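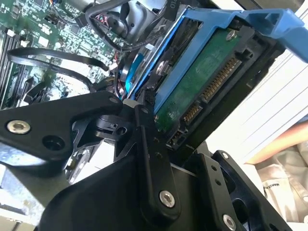 Can students who have never programmed a robot arm teach it to work on an old office computer?

They can teach it a good part of the job in one term, if somebody patient stands next to them and the computers are old enough that it does not matter when a clip breaks.

This was my short conclusion after visiting the student workshop of the Smadi project at Canstead, and now I will write the longer one. I went there because our own school in Revcombe wants to begin a robotics club, and our head teacher asked me to see how other people do it before we spend any money. The journey takes two trains and a bus which goes by way of Skekgate, so please take something to eat.

The workshop belongs to a course called Repair by Robot. Annatjie Van der Merwe leads it, and she met me at the door with a visitor's badge and a cup of very strong tea. She has taught electronics for many years and robots only since the course began. In her opinion this is an advantage, as she still remembers what was difficult at the beginning.

The students' task sounds modest. A desktop computer is laid on its side with the panel off, and the arm must handle the parts inside: the hard drive in its blue carrier, and later, for the better teams, the processor. Each team gets the same list of tasks and keeps a notebook of its attempts. I was allowed to read one notebook. It had 178 numbered attempts, and many of them had only one word beside them, which was "again".

I asked why they do not begin with something easier, for example wooden blocks. Annatjie told me that they did so in the first year, and the students became bored in the second week. A computer is a thing they know from home. They have an opinion about how it should come apart, and then they are surprised how much their own fingers do without asking them.
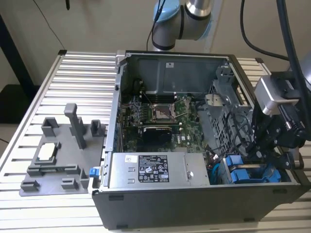
The course also has a rule about hands. One student is responsible for the stop button, and this student may not do anything else, not even write in the notebook. The roles change after every tenth attempt. I found this strict, but the teams seemed used to it and changed places without discussion.

Most of my questions were about money. The computers cost the course almost nothing, as they come from offices that are replacing them. The grey plates which hold small parts are printed, and a new version costs mainly patience. The arm and the gripper are of course the expensive part, and Annatjie was open that a school like ours could not buy them alone. She advised us to share with two or three neighbours and to agree in writing who pays for repairs. For smaller things, such as screws, cables and spare carriers, she plans about 400 pounds in a year.

I spoke also with a few students in the tea break. One girl wants to study medicine and joined because she likes precise work. A boy told me that the hardest part for him was to describe a movement in words to his team – "a bit more left" is not enough, it must be a number, and everybody must agree from which side they are looking. I wrote this down, for I think it would be a good first exercise for our club even without any robot.

What I liked less was the noise of the ventilation and the lack of chairs for visitors. The course is also full, and there is a waiting list for the May group.
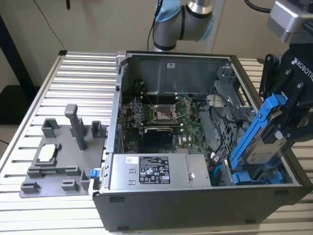

Practical information for other schools

Visits must be arranged by letter or telephone, and groups may have at most 2 adults. The workshop is in room 327, up the stairs at the back of the building – the lift stops one floor lower. Closed shoes are required and long hair must be tied. Visitors stay behind the yellow line while the arm is moving, and you should ask before taking photographs of the students.

The task list and an empty notebook page are given to any teacher who asks. I have copies of both and can send them.

Written for the school newsletter, 5 August 2020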